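Trevton gasket shop retires the press everyone complained about

December 9, 2024

Atinga Gasket & Foam has switched off the oldest machine on its Trevton shop floor, a hydraulic clicker press that had outlasted three owners, one flood and every attempt to find it a new clutch. Its replacement, a travelling-head press built by Zusari, cut its first paying job last week: 93 dozen foam inserts for a company that makes cases for trumpets.

The old press was bought second-hand and was never given a name, at least none that the office will repeat. It cut rubber, cork, felt and, during one lean winter, the felt-lined bottoms of chess pieces. It also leaked. Production manager Gebremedhin Weldu kept a drip tray under it for so long that the tray appears on the asset register.

"The tray is fully depreciated," Weldu said. "We're keeping it."

The new machine can apply 57 tonnes, and takes sheet wide enough that staff no longer have to halve a roll on the bench before they start. That matters more than the tonnage, according to Weldu, who reckons the bench-halving was where most of the scrap came from, along with most of the swearing. Steel rule dies made for the old press will still fit, once the shop has worked out which ones they are. The labelling system on the die rack was last revised by a man who has retired to the coast and doesn't answer letters.
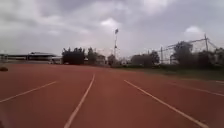 Delivery had been promised for September. The press was in fact ready then, but the doorway wasn't, being 2 centimetres narrower than the crate. Atinga's landlord took the view that the crate should be altered. The freight company took the view that it was the wall's turn. In the end the lintel and one side of the frame came out, the press went in, and the shop now has a very generous door with a tarpaulin for a top corner. A permanent repair is booked for the new year.

Among the customers watching closely is Plastico, which orders thin polypropylene dividers and has strong feelings about burrs. Sample sheets went over to its purchasing office and came back marked "acceptable", a word that Weldu has had pinned up beside the kettle. Longtime suppliers will know that Plastico's previous remark on the matter ran to four pages.

Training has gone smoothly, apart from the light curtain. It stops the head whenever something crosses the beam, and for the first few days the something was usually a sleeve. Operators have since been issued with close-fitting smocks in a colour the catalogue calls harbour grey. Opinions on the smocks were sought and have been filed.

Prices will stay where they are until the end of the financial year. Minimum orders are coming down for foam and cork, as set-up now takes less time, though cork customers are asked not to ring all at once – there are 2 of them, and they know who they are.

The old press is for sale as is, where is. It weighs more than the forklift cares to lift, so buyers should bring their own arrangements. The drip tray isn't included.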